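Stirnum Dishes: data card and equipment planning notes

What this is

Stirnum Dishes is a small set of first-person recordings of people washing dishes by hand in ordinary kitchens. We put it together at Bevwood to train a two-handed robot on sink work. The first half of this card is for people using the data. The rest is for people pricing a setup of their own, and we love hearing from them!

Contents

- 250 clips from a head-mounted camera
- 30 frames per second
- wrist pose for both hands, from the marker bands
- a text label for each clip (wash, rinse, rack)

Planning your own kit

Start with the wrists. Each person needs 2 bands, and you should buy spares of everything that sits near the water: straps, marker strips, cables. Printed markers are cheap, so print far more than you think you'll use. We keep ours in a shoebox next to the charger.

Cables deserve their own line in the budget. Ours run from the wrist devices, and the length that feels fine at a desk can feel short at a deep sink. Borrow a few lengths and try them at a real counter before you order - it's a fun afternoon and it saves on returns.

Put 500 dollars aside for the kitchen itself: plates in plain and patterned designs, sponges, a dish rack, towels. Bright solid colors and polka dots are both great to have, because they give a vision model two very different surfaces to learn from. Thrift stores are perfect for this.

Storage fills up faster than anything else on the list. Order drives in June if you plan to record in the summer, and budget for a second copy of the raw files.

The Fakhoury mount drawings are in the hardware folder. Bevach, our alignment script, reads the marker bands and lines up the wrist data with the video. It runs on a normal laptop, so leave the big workstation for training.

Sample frames

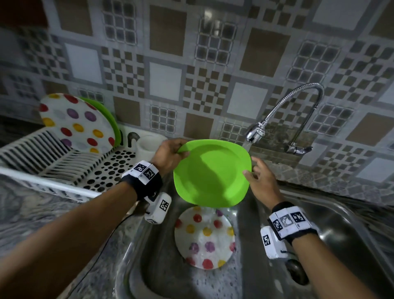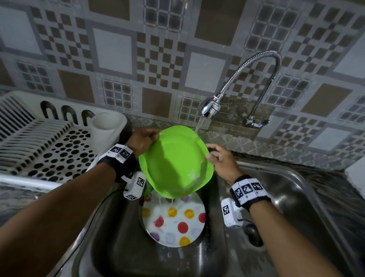
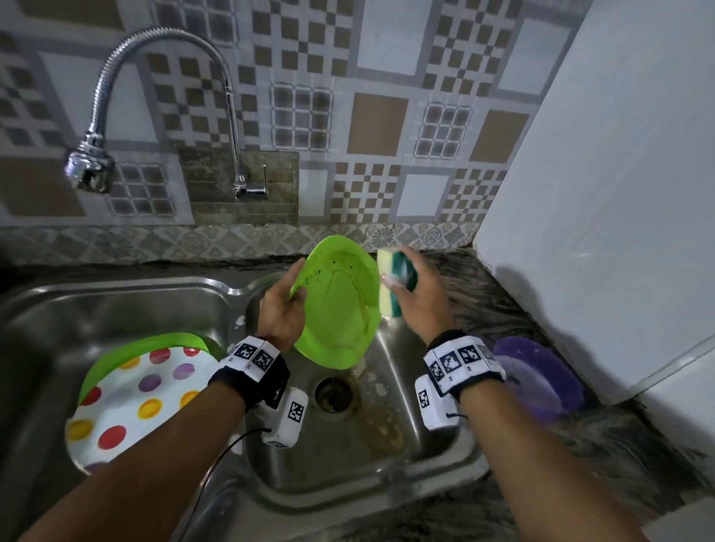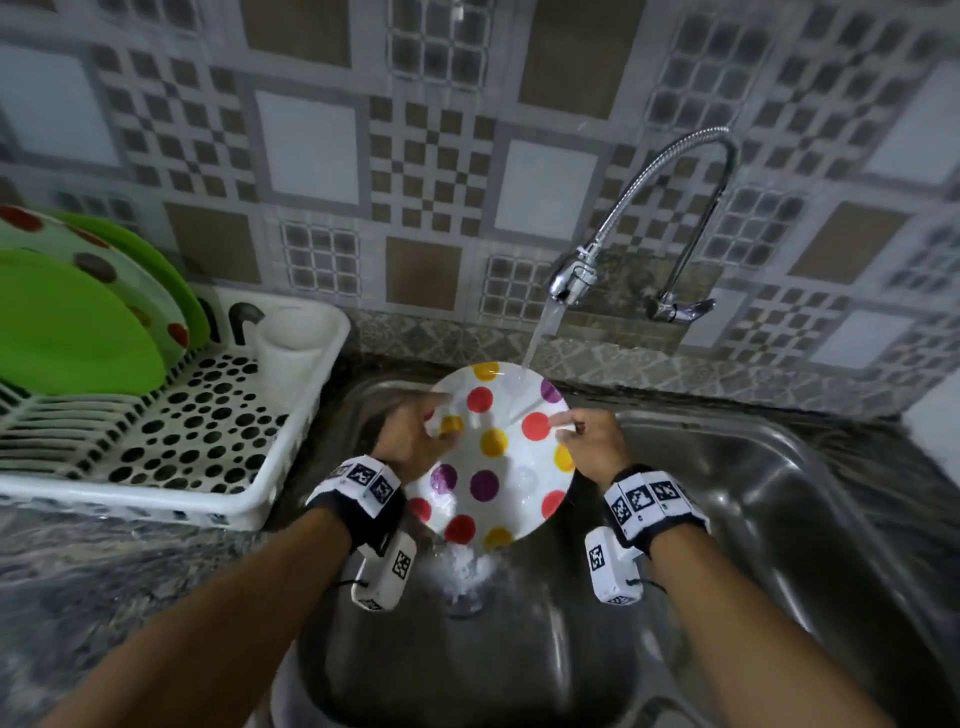

Dishes at a double sink, marker bands on both wrists.

Known gaps

Pots and glassware are thin in this release. Cutlery is next on our shopping list, along with a second rack.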